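Review: the Flornik classroom manipulation package

Zovcombe Robotics Society, equipment reviews 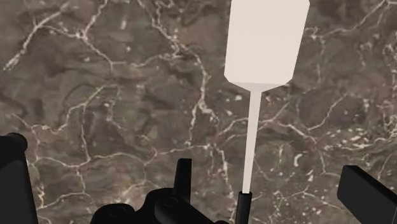 The Society's student section has used the Flornik package since the start of the spring term, chiefly for the kitchen utensil project entered in the Amadi student competition. The review was prepared by Bukola Afolabi, who supervises the section, with notes from Kamarul Sutanto on the software. It is intended for schools and clubs considering a licence for the coming year.

Flornik is a simulation package for teaching robot grasping. It supplies an arm and gripper, a small library of household objects, a set of work surfaces and an editor in which students write and replay their programs. Our project uses the spatula and the marble surface. Students are asked to plan an approach to the handle, close the gripper and move the utensil to a marked position.

Installation took one afternoon on the club's older machines. The printed guide runs to 244 pages and is thorough, although the chapter on joint limits assumes more mathematics than most of our younger members have met. We replaced it with a short worksheet of our own, which we are willing to share.

The utensil models are plain. The spatula has a smooth, unmarked blade with angular corners, and a student hoping for realism may be disappointed. For our purposes the simple shapes were sufficient. The marble is more elaborate, with pale veins over a mottled brown and grey ground, and two teams found that it made their colour-based detection exercises considerably harder. A plain surface can be selected in the settings, and we recommend it for the first few lessons.

The replay tool is the strongest part of the package. Any attempt may be stopped, stepped backwards and viewed from the gripper – a facility that our members used far more than the written error log. By the end of the first half of term the section had stored 1227 attempts, and the program still opened them without noticeable delay.

Contact between gripper and object is less satisfactory. Thin handles sometimes slide from a grasp that appears sound, and the friction setting is hidden in an advanced menu. The supplier has stated that this will be revised in version 3. Saved work from our previous package, Flenar, could not be imported, and those exercises had to be written again.

The package is recommended for members aged fourteen and over, with a supervisor who has some programming experience. Clubs entering the Amadi competition should check that their copy is build 2061 or later, as earlier builds save files in a format the organisers do not accept.

Review completed March 4, 2024. Copies of the worksheet may be requested from the student section.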